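How Does a Local News Website Get Its News?

Have you ever wondered how a story about your own street ends up on a screen? 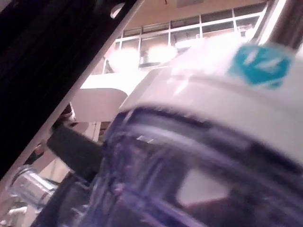
One reader in Drilley wrote to ask us whether the news simply arrives by itself, a bit like the weather, or whether a person has to go out and fetch it. What a lovely question! The answer is that people fetch it, and it takes rather a lot of fetching, so make yourself comfy and we'll go through it together.

Let's pretend we are running a news website for a little town called Trudilley, where 4,000 people live. That is big enough for plenty to happen and small enough that a new slide in the park is very exciting indeed.

Where stories come from

Most stories begin with a tip. A tip is a message from someone who has noticed something – perhaps the library is opening later, or the Treltell bus has changed its route. A reporter reads the tip and then asks questions. Who decided this? When does it start? What do the passengers think? Sometimes the tip is quite wrong, and the bus is going exactly where it always went, and then there is no story at all (though the reporter may have had a nice walk to the bus stop).

What an editor does

When the story is written, it goes to the editor. The editor checks the names, the spellings and the facts, and cuts out the bits that go on too long. I would need a very patient editor, as you may have noticed!

The website and the newsletter

Next the story goes on the website. Websites like this are built by designers, who choose the colours, the size of the letters and where the buttons go, so that your gran can read it on her phone and you can read it on a computer at school.

Lots of readers also like a newsletter, a kind of letter that comes by email. You type in your email address (ask a grown-up first), and the newest stories are sent to you. If 165 people sign up, the computer sends it to all 165 of them, and there are no stamps to lick.

Who pays for it?

Reporters need to buy their dinner like everybody else. Some of the money comes from adverts, so a bakery might pay to have its buns shown beside the stories. An advert should always be marked as an advert – have a look for the word next time you are reading with someone at home.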